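家事・店内作業の自動化検証 進捗報告(7月分)

提出先:Duken 助成担当 Heloísa Pacheco 様
作成:Haris Jatoi(Jandow 検証チーム)

遅くなりました。水曜の打ち合わせ前に目を通していただければ十分です。体裁は後で直します。

1. 先に結論
家の中の片付け、まだ任せられる段階ではない。ただし「机の上の物を決まった場所に戻す」だけに絞れば、シミュレーション上では形になってきた。店のほう(棚の前出し)は想定より進みが悪い。理由は3で。

2. 家庭側(居間の片付け)
今月の試行は全部で1,568回。すべてシミュレーション、双腕。実機はまだ回していません。
課題は机上の小物の片付けと、ソファの上に置き忘れた物の回収の二つ。

机上の小物:
・箱っぽい形の物は安定。掴む、持ち上げる、置く、まで通る。
・鉢植えは掴めるが、運ぶ途中で傾く。実物なら土がこぼれる傾き方なので、こちらでは失敗扱いにしています。成功に入れろという意見もチーム内にあり。保留。
・首の細い容器、首を持ちにいく癖が抜けない。胴を持たせたい。Iresha が報酬の付け方を変えて再学習中、結果は来月頭の見込み。
・飛行機の模型のような薄くて平たい物がいちばん悪い。指が机に当たって止まる。片腕で縁まで滑らせて、もう片腕で受ける動きを試作したが、落とすほうが多い。落とした後の拾い直しは未対応。

ソファの上:
正直ほとんど手つかず。座面は柔らかいはずなのに、いまの設定では硬い面として計算しているので、うまくいっても実機に持っていけるか怪しい。座面の変形を入れると計算時間が跳ね上がる。Osvaldo は「形だけ似せて、押したときの沈み量は表で持たせる」案。私はこれでいいと思うが、まだ誰も書いていない。

部屋の見た目(壁の色、額の絵、敷物の柄など)は入れ替えながら学習させています。暗い壁の部屋で認識が落ちる件、先月ご指摘いただいた分ですが、照明の幅を広げて少し改善。解決とまでは言えません。

視点の傾きも追加しました。カメラが水平に付いている前提が強すぎて、少し傾けただけで机の縁の位置を読み違えていたため。大きく傾けた条件を混ぜてから、縁にぶつかる失敗は減っています。そのかわり一回ごとの判断が遅い。ここは来月の調整項目。

3. 店側(Clonberg 店、棚の前出し)
こちらは人の作業の計測が先。Mirela さんに朝の作業を見せてもらい、商品300点の前出しで手の動きを記録しました。
気づいた点だけ。
人は一点ずつ前に引いていない。奥の列を手の甲でまとめて押さえて、手前だけ揃える。グリッパーで同じことをやらせる方法がまだない。
あと、Mirela さんは作業中に値札の間違いを見つけて直し、へこんだ箱を抜き、客に売り場を聞かれて答えていた。「前出し」と一語で書いた計画書のほうが雑だった、というのが率直な感想です。計画書は私が書いたので私の責任。次版で作業を分割しなおします。

開店前の時間帯だけに限定する案も検討中。人がいなければ安全面の条件がだいぶ緩む。ただ店側は朝がいちばん忙しく、通路をふさぐのは困るとのこと。そのとおりだと思う。

4. 遅れているもの
・実機の導入。Sarpong からの部品待ちが11日ずれた。据え付けはその後。
・評価基準の文書化。「片付いた」の定義で止まっています。元の位置に戻ればよいのか、見て整っていればよいのか。家庭10軒に簡単な聞き取りをしたところ答えがばらばら。そもそも同じ家の中でも意見が割れていた。
・データの整理。ファイル名の付け方が途中で変わっていて、Iresha がまとめて直しいてます。

5. 費用
計算機の利用料が予定より上振れ。視点を傾けた条件を足した分です。人件費は予定内。実機の遅れで据え付け費が来月に回るため、7月単月では余りが出ますが、使い残しではなく繰り越しとして扱わせてください。書式が必要であれば送ってもらえると助かります。

6. ご相談
(1)家庭側の範囲を、今期は机上の片付けだけに絞ってよいか。ソファは来期に回したい。両方を中途半端に見せるよりいいと思っています。
(2)鉢植えの成功判定。傾いたら失敗、で通したい。数字は悪く出ますが、家で使う人から見ればこぼれたら負けなので。
(3)店側の計測をもう一回やりたい。今度は夕方の時間帯。Mirela さんの了解は取れています。

7. 来月の予定
上旬、首の細い容器の再学習結果を確認。それを見て薄い物の動きを続けるか、道具(へら状の指先)に切り替えるか決めます。Osvaldo は指先交換派、私は続ける派。
中旬、部品が届けば据え付け。届かなければシミュレーションの追加試行に振り替え。
下旬、評価基準の案をお送りします。これだけは遅らせません。

居間の机まわりの環境は、この形のまま来月も使います。机上の物の並びだけ毎回変える予定。(1)と(2)のお返事は打ち合わせの席で口頭でもかまいません。 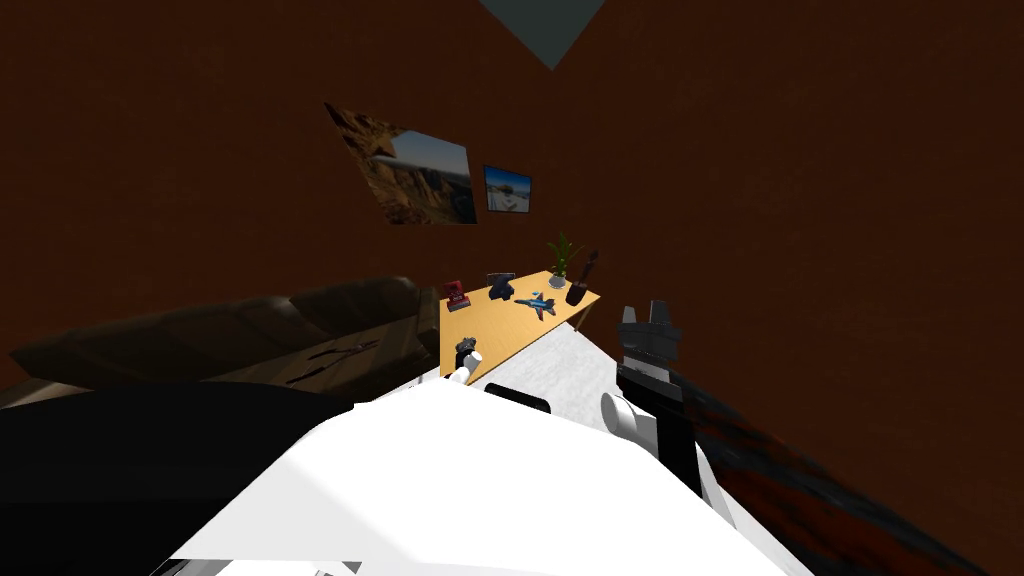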